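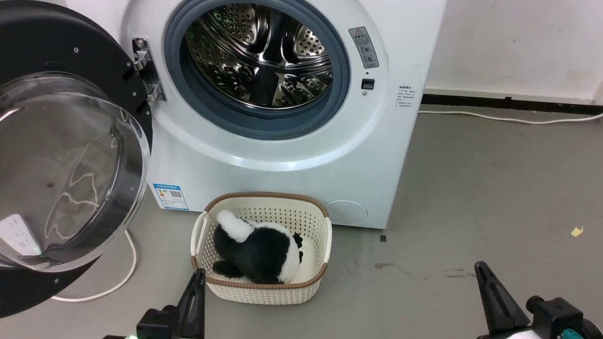
Door open, drum empty, one fluffy customer in the basket.

Have you ever sat on the floor and watched the washing go around? I have, lots of times, and I'm a grown-up! My name is Brock Charbonneau, and I write these pages for kids who like to know what goes on inside everyday stuff. Today it's the washing machine, with some help from a black-and-white plush toy I call Dolan.

Let's start with the big round hole. The shiny part inside is called the drum. It's made of stainless steel, a metal that can get soaked day after day without rusting much. Look at all those little holes! They let water flow in and out while your socks stay put. The drum also has ridges, and as it turns they help lift the wet clothes up and then — flop! — the clothes drop back down into the soapy water. All that flopping is what shakes the dirt loose.

Around the opening is a thick rubber ring called a gasket. Press your finger on a rubber boot and you'll feel how it squishes a bit. The gasket squishes too when the door shuts, and that squish keeps the water off the floor.

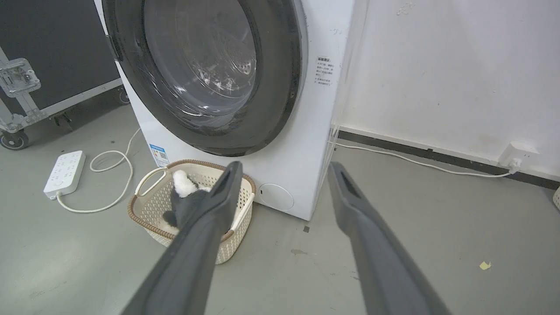

The door has its own round window. Can you find the filter cover, low down on the right?

I love that window. It bulges inward on most front-loaders, which helps keep the clothes back in the drum and away from the rubber. The round cover near the floor hides a filter. Filters catch fluff, buttons, coins and (in my house) a whole lot of hair clips. Opening it is a job for a grown-up, as there can be water behind it.

After the wash comes the spin. Think about swinging around on a merry-go-round and feeling like you'll fly off the side. Water in the clothes does fly off, right out through those holes, and a pump sends it down the drain. My machine at home spins 714 times in one minute on its gentle setting. I can't even clap that fast!
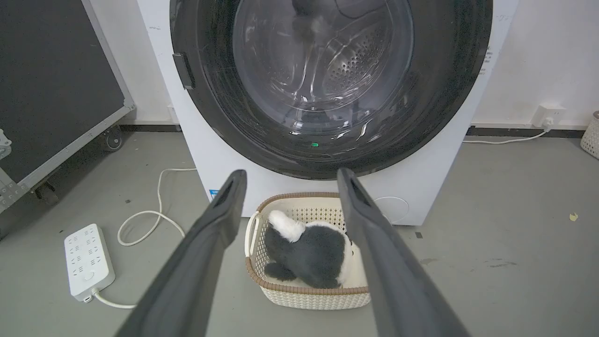

Page last changed: April

So can a plush toy go in the wash? Lots of them can, but read the tag first, and ask before you do anything. If the tag shows a little tub of water with a big X through it, that toy should stay out. For the washable ones, I use cold water and a gentle cycle, and I pop the toy in an old pillowcase with the end tied shut. Then it dries in the fresh air, and that takes ages — stuffing holds on to water like a sponge.

One more thing, and it's a serious one. Never climb inside a washing machine, and don't let your little brother or your cat do it either. Take a peek in before the door gets closed, every time.

Got a question about how something works? Send it in and I'll try to answer it on a later page. Next up is the toaster!

Clillance Kids | Write to us: P.O. Box 863, Fonddale | © Clillance | Back to top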